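How to Set Up a Snack and Fruit Tray for the Living Room Table

Posted 6/15/25 in Around the House

My mother kept a fruit bowl on the dining table all year long, and I did the same for most of my married life, until I got tired of finding something soft and sad at the bottom of it every week. A deep bowl hides things. A flat tray shows you everything you have, and you end up eating the fruit while it's still good (I certainly do!). I've been at it since last September, and I've settled into a way of doing it that takes very little time and makes the table look like somebody was expected for tea.

You don't need anything fancy. If you have a metal tray with a bit of a rim, you're already most of the way there.

What you'll need

A tray with a raised edge, so round fruit can't roll off
A sheet of paper for the bottom
A tablecloth, or at least a place mat
Mixed fruit, in different sizes if you can get it
Something savory, if your family likes it
A kettle and your favorite mug

Step 1. Lay the cloth first

Metal on a bare table makes an awful scraping noise, and it will leave marks sooner or later. I found this out on a side table I was fond of. Any cloth will do, but a plaid is very forgiving with crumbs and tea drips, and it can go a few extra days between washes without looking tired. Smooth it out with your hands and let it hang a little over the edge. I got my last one from Rultwood, in their end-of-season bin, and it has been through the machine more times than I'd like to think about.

Step 2. Line the tray

A sheet of paper along the bottom catches sticky spots and the little bits of dried stem that drop off. Parchment is fine. Printed paper is cheerful too, as long as anything unwrapped stays off the printed side. When it gets grubby, you lift the whole thing out and put down a fresh sheet, and there's hardly any washing up to do.

Step 3. Wash and dry the fruit

Oranges and anything else with a firm skin can be rinsed under the tap and dried with a towel. Do dry them well, all the way around the stem. Berries I leave in the refrigerator until we want them, and I would never put them on a tray for the afternoon.

Step 4. Put the fruit in, a piece at a time

Please don't tip the bag out! Fruit bruises more easily than you'd think, and you won't see the damage until tomorrow. I like to keep the oranges together on one side, where their color does the most good, and let the smaller and darker fruit have the rest. Passion fruit is lovely for this, with that deep purple-brown skin against all the orange, and a small yellowish fruit or two tucked in beside it keeps things from looking too heavy. Set each piece down gently and give it a little nudge so it sits steady.

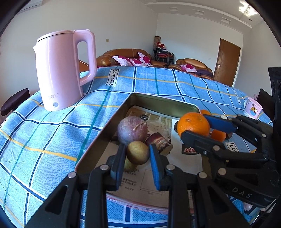
Step 5. Add something savory

In our house a tray with only fruit on it gets polite attention, and a tray with a piece of cured meat gets visitors. Keep yours wrapped until you're ready to slice it, and check the package, as plenty of cured meats need to stay cold until serving. If you've bought it by weight, 100 grams is plenty for 3 people with fruit alongside. Leave a little room around it.

Step 6. Bring over the kettle and the mugs

An electric kettle on the same table is a real comfort on a slow afternoon. Stand it well back from the edge, on a flat part of the cloth, with the handle turned to where you'll be reaching from and the cord out of everyone's way. Mugs go on the other side of the tray. Mine don't match, and I've stopped minding. The silly ones get picked first anyway.

Keeping it going

Every 2 days or so I take everything out, wipe the rim, and have a look underneath. Anything going soft is for eating that same day or for the blender. Passion fruit with a slightly wrinkled skin is perfectly good, often sweeter, so don't throw it out. Pears carry on ripening at room temperature, so give them a gentle press near the stem each morning.

If you have potatoes, find them a dark cupboard of their own. They turn green when they're left out in the light.

And if you're putting the tray out for company, fill it the same morning and keep a few extra oranges in the kitchen for topping up.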